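Dindley Bin Kit – FAQ

Last updated 2025-09-06. Quick answers, written between shipments. If yours isn't on the page, use the contact form, not the order form. Order form replies go to the warehouse and they can't help you.

What is the Dindley kit?

A bin picking starter kit for people who already own an arm. Two bins, the overhead mount, the software, a gripper adapter plate, a box of mixed objects. You bring the arm, the gripper and a table that doesn't wobble. We used to sell it as a demo package, then people kept it running for months, so now it's a proper product with a manual.

Do you sell the arm too?

No. Asked every week. We don't sell arms, lease arms or find you a used one. Sarıgül can sometimes help with secondhand, ask them direct and say you have a Dindley order open.

Buy or rent?

Both. Rental is $400 a month, two month minimum, shipping on top. If you buy before the rental ends the first month comes off the price. Only the first. For purchase ask for a quote, it depends on the adapter plate and whether you want the install visit.

Is the deposit refundable?

Yes, once the kit is back and checked in. Worn bins are fine, bins are meant to wear. Missing camera mount is not fine.

Where does it ship from?

Stedham for nearly everything. Spare bins and object boxes come out of Winddale, so an order with spares in it shows up as two deliveries with two tracking numbers. You'll get an email for each. Check spam.

How much room do I need?

Table has to be deep enough for both bins parallel, one behind the other, with the arm coming in from a side or the back. Leave space to walk around the outside. Guarding and clearances are for your own risk assessment, the manual has a drawing with our footprint on it and nothing else. We don't sign off on your cell.

Can I run it side by side instead of front and back?

Yes. Pick the layout in setup. You have to redo the calibration after, not just flip the setting.

What grippers work?

Finger grippers, two or three fingers, electric or air. Suction works with the add-on license. Adapter plate comes in the common bolt patterns, send us the drawing of your wrist flange before we ship and we'll cut the right one. Please send the drawing and not a phone picture of the flange. We got burned on that in February and sent the same customer three plates.

Does it do two arms?

One arm per license. Two arms over one bin isn't supported and we're not working on it.

How do I attach the bins?

Clamps at the corners, down to a board or straight on to the table. Clamps are not in the box. Any decent woodworking clamp is OK. Keep the clamp bodies outside the bin walls and out of the arm's path, then tell the software where they are. There's a "keep out" screen for that. Draw the boxes bigger than you think.

Do the bins have to be yours?

For the first week, yes please. The settings are tuned for sloped walls in plain gray. After that use what you like. Wire baskets are hard. Clear plastic is very hard. Shiny floors we'll get to further down.

How long does setup take?

An afternoon if the arm is already talking to your network. If it isn't, most of the time goes there and we can't really speed it up for you. Install visit is one day on site and includes a second call two weeks later.

Calibration keeps failing at the last step. Help?

Nearly always one of these:

Board moved. Clamp it tighter and start over.
Lights changed half way through. Pull the blinds.
Target sheet has a curl in it. Tape it to something flat.
Wrong tool length typed in. Millimeters, not inches.

Still failing, send the log file from the calibration folder. The whole file. A screenshot of the red text doesn't tell us which pose it choked on.

Wrist spin stops short and then the arm unwinds. Bug?

No. The planner will ask for up to 360 degrees of wrist travel if you let it, and your cables probably won't. Set the limit in the wrist tab to something your dress pack can take. You lose a few grasp angles. You keep your cables.

How should I route cables and hoses?

Loose enough to reach every corner of both bins, tight enough not to drag through the objects. Jog to all the corners by hand first, slow, and watch the slack. Then tie it down. Then jog again. People skip the second one.

Can hoses hang in front of the gripper?

A little is OK. The overhead view gets blocked by the wrist anyway during a pick, so the software takes its look before the arm comes in. What you don't want is a hose between the fingers and the object. Velcro, not zip ties, untill you're sure of the routing.

What's in the object box?

Kitchen stuff, bathroom stuff, soft toys, blocks, cups, a few awkward ones. The full library is 328 objects, the starter box is a slice of that. Contents vary from box to box as suppliers change things. If you need the identical set at two sites, order both boxes together and write "matched" in the notes.

Can I use my own stuff?

Please do. No model files needed, no scanning. Drop it in and go. Weight limit is whatever your gripper says, minus a margin. Nothing with liquid in it, nothing sharp, no glass over the open bin.

Are the soft toys washable?

Yes, cold, in a bag. Let them dry all the way before they go back in, a damp toy weighs more and slips different.

How many picks per hour?

Depends on arm, gripper, objects, how fast you dare run it. We stopped publishing a number as everyone compared it to something it wasn't. Rent for the minimum and time your own parts.

What happens when it drops something?

It looks again and retries. Three misses on one object and it moves on, comes back to that one later. Dropped outside the bin, it's gone as far as the software knows. Somebody has to pick it up. Stop the arm first!

Does it move things back and forth by itself?

Yes, that's shuttle mode. Empties one bin in to the other, then reverses. Good for overnight runs if your safety setup allows that. Give it a minimum count to stop on or it'll spend a long time chasing the last thing in a corner.

Bin paint is coming off. Warranty?

Cosmetic, not covered. Fingertips scrape, paint goes. Doesn't hurt the picking until bare metal starts to glare. Replacement panels are sold one at a time from Winddale so you don't have to buy a whole bin for one bad wall.

Do fingertips wear out?

Yes. Look at them weekly, swap when the edges go round. Tips belong to your gripper maker, we don't stock them. Keep spare screws in a tray with a lid, they're small and they roll.

Does it need internet?

For the license check once, then no. Runs on the PC in the kit. Updates come as a download, you choose when. Don't update the morning of a demo.

Where do my images go?

Stay on the kit PC. We only see what you send us with a support ticket. Renters: wipe it before return, there's a button under Settings, Return. We wipe it again when it comes in.

Support hours?

Weekdays, office hours, email first. Phone is for install customers. We answer in order and asking twice moves you to the bottom of the list. Not on purpose, that's how the inbox sorts.

Can I come see one running?

Stedham, by appointment. Closed shoes. Bring a few of your own objects and we'll put them through, plan on an hour. Parking is on the street.

What should I load for the first run?

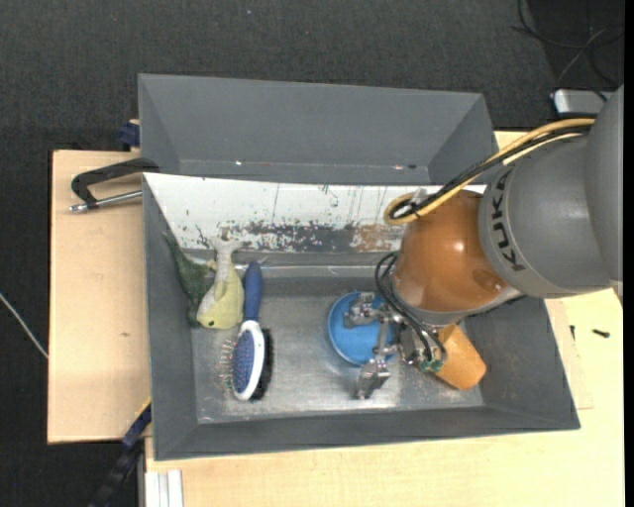
Start with a light load, a handful of different things and plenty of bare floor between most of them. Mix shapes so you find out early what your fingers can't do. A round blue bowl type of thing out in the open and directly under the gripper is a fair first target, you've got a rim to work with. Soft fish toys leaning on each other in the back corner are a lot meaner: two walls in the way, one toy overlapping the other, so don't judge the kit on those on day one. A hairbrush lying flat is somewhere in between, try for the handle, bristles give bad grips. Watch the floor too. Scuffed metal throws bright reflections and those can come up as extra objects in the preview. Seeing picks planned on nothing, turn the exposure down one step, move the lamp, run it again. Write down which setting worked before anyone moves the lamp back.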